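Storeroom and Doors Project, Trolville
Progress report to the Voltevmont Small Works Fund
October 2019

Hello again from Trolville! When I wrote in May we had your check for $3000, a long wish list and a storeroom you could barely squeeze into sideways. I'm happy to say you'd find it very different now. It isn't finished (I'll get to that, and to the floor) but the big messy part is behind us, and I wanted to get this to you while it was all still fresh in my mind.

Where we started

You may remember the storeroom serves the whole Quansah building. The craft group keeps paper and paint there, the lunch club keeps its spare dishes, and the Saturday-style odds and ends that belong to everyone and therefore to no one had taken over the back wall. There were folding tables leaning on boxes, boxes leaning on more folding tables, and a rolled-up carpet that fell on whoever went in first. I've had it land on my shoulder more than once.

The application asked for three things: clear it out and put up proper shelving, sort out the doors and their handles, and get the labels and signs to a state where people can find what they came for. I've kept to that order below, more or less, although in real life we hopped back and forth between them all summer.

Clearing out

This took so much longer than I thought it would! I had told everyone it would be a couple of afternoons. It ended up being seven sessions, and the fourth was the worst one, when we got to the very back and found the old holiday decorations sitting on top of a leaky can of floor polish. Almost all of those went in the trash. I was sad about the paper lanterns, which had been pretty once, but they were stuck together in one big sheet and there was no saving them.

What we kept got sorted on the hallway floor into whose-is-it piles. Groups were asked to come by and claim their things, and most of them did. The lunch club took home a stack of serving dishes they thought had been lost in the last move, so there was a nice bit of cheering over that. Anything unclaimed after a month went to the thrift store.

Shelves

The shelving came from Podport, and I'd use them again. They delivered when they said they would, and the one upright that arrived bent was swapped without any argument. Four units went up in the end. I had planned on more, but once the first ones were standing it was obvious that another would make it hard to turn around in there with a box in your arms. The heavy things are down low, the light things up high, and paint has a shelf of its own with a lip on the front so the jars don't walk off the edge.

We did put one unit together with the middle shelf upside down. It's still like that. It works fine and I've decided to leave it alone.

The doors and the signs

This is the part you asked me about on the phone, so I'll go into it a little more. We kept the tall white doors with the molded panels. They are handsome old-fashioned-looking things, and replacing them would have eaten the whole grant. The storeroom notice is up, two lines of red characters on plain paper: 库房重地 and below it 非请勿入, or "storeroom, important area" and "no entry without invitation." It sounds a bit stern in English! In Chinese it's the ordinary thing to put on a storeroom, and our regulars know exactly what it means. The lettering is big and it sits high up on the door, well above the handle, so it can be read over somebody's head.
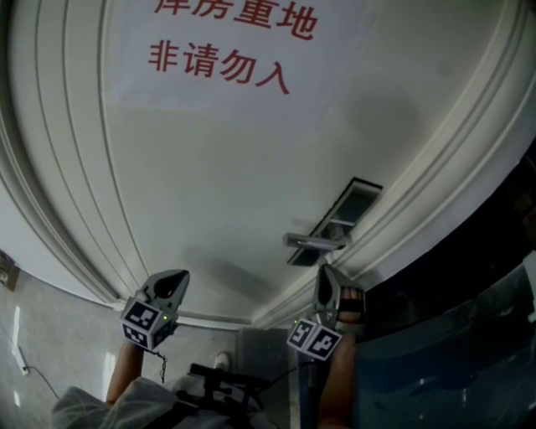 How do groups get into the storeroom now that there is a notice on it?

They ask at the front desk, sign the sheet and get the key, and they bring it back the same day. Each group also has a regular slot once a month for bigger jobs such as swapping seasonal supplies, and for that they don't have to ask ahead.

I was a little nervous about the sign-out sheet. People here have wandered in and out of that room for years and I expected grumbling, and I got some, mostly from the folks who had been using it as a coat closet. It has settled down since. The craft group told me they like it because their good scissors have stopped disappearing.

One thing I'd like to do with the notice is give it a more lasting home. It's a sheet of paper, and paper on a busy door gets curly and grubby. I've asked for a price on a small sign plate with the same wording plus a line in English, and that is in the plan for the next stretch.

Handles

Everybody wanted lever handles, me included. If you've ever tried to open a door with a tray in one hand and a bag hooked over your wrist, you know why. The silver levers are easy on sore hands too, and several of our older members have mentioned it without being asked (which is rare, they usually save their comments for the coffee). The handle work came to $310, labor included. That was under what I'd set aside for it, and with your okay I'd like to move the difference over to flooring.

I will admit I spent more time than was sensible thinking about the plates behind the handles. Fingerprints show on shiny metal, and I had my heart set on something dull. I was outvoted. They get a wipe with a soft cloth when the hallway is cleaned and I've stopped noticing, or nearly.

Labels

We began with handwritten labels and that lasted until we tried to read each other's handwriting. So we switched to small printed ones, black on white, two short lines at most. For the shelves we went with Chinese first and English underneath. Keeping them small was a choice some people disagreed with, and I do see their point, so I'm trying out a larger size on the paint shelf to see how it goes over. If it's popular I'll redo the rest over the winter. The label paper is cheap and I find printing them very relaxing!
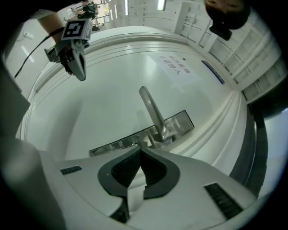

Silver lever handle and plate on a white door, with a small printed label in Chinese.

What's left to do

The floor, first and foremost. The tiles near the back wall lifted when we moved the last of the boxes and there's a soft patch where the polish leaked. I've had one quote and I'm waiting for another. Until it's fixed there is a mat over it and nothing heavy goes on that side.

The light is the other thing. It was fine when the room was so full that you only ever saw the first few feet of it. Now that you can walk to the back, it's dim back there, and I'd like a brighter fitting if the budget will stretch. If it won't, I'll ask the building whether they can cover it.

Then there's the sign plate I mentioned, and a list of what is on which shelf, to hang on the inside of the door. I have a draft of that list. It has already gone out of date once, so I'm going to leave it in pencil for now.

Money

Shelving was the biggest expense by a long way, followed by the handles and then the small stuff: label paper, storage tubs, cleaning supplies and the disposal fee for the old paint and polish. Receipts are in the envelope, clipped together in date order. The disposal fee wasn't in my original budget and I should have thought of it, sorry about that. What remains is being held for the floor.

What I need from you

Just two things, please. Could you let me know if it's all right to move the handle savings to the flooring line? And would you be happy with a final report in the spring, once the floor is down? If you'd like to come and see the storeroom before then, you'd be very welcome, and there is usually cake.

With many thanks,
Project coordinator, Quansah building, Trolville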